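Melis District Weather and Flood Office. Updates on the Condura River will be posted in this thread through the evening.

1/ Steady rain has continued over the upper Condura valley since early morning. The gauge at Dasine has recorded 302 millimeters for November so far, and more rain is expected overnight. A flood watch is in effect for all low-lying areas between Dasine and Ikden.

2/ The river at Ikden bridge is high but remains within its banks. Our hydrology desk, led by Jaruwan Wongsuwan, expects the peak to reach the bridge shortly before dawn. The forecast will be reviewed at 9 p.m. and again at midnight.

3/ The lower river road is closed to all traffic from Ikden bridge to the old mill. Drivers should use the hill road. Please do not move the barriers – crews need the lower road clear for pumps and sandbag trucks.
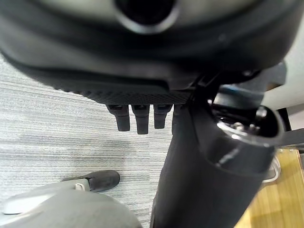 4/ Two shelters are open tonight: Ikden Secondary School and the Melis sports hall. Both have hot meals, bedding and space for pets in carriers. Residents who need a ride should call the district line and give their street and house number.

5/ Advance notices have been sent to 2793 households in the flood watch area. A notice is not an order to leave. If an order is issued, it will come by text message and by loudspeaker, and it will name the streets affected.

6/ Residents on the east bank should bring in garden furniture, move vehicles to higher ground and keep phones charged. Do not walk or drive through moving water.

7/ Schools in Dasine will open two hours late tomorrow. Schools in Ikden will be closed. Tassanee Bunnag of the district education office will confirm bus routes by 5 a.m.

8/ Correction to post 3: the closure ends at the pumping station, a short distance past the old mill. Thank you to Shivam Maurya for pointing out the error.

9/ 9 p.m. review: no change to the forecast peak. The flood watch stays in place. Duty forecaster Thongchai Kaewmanee will post the next update after midnight.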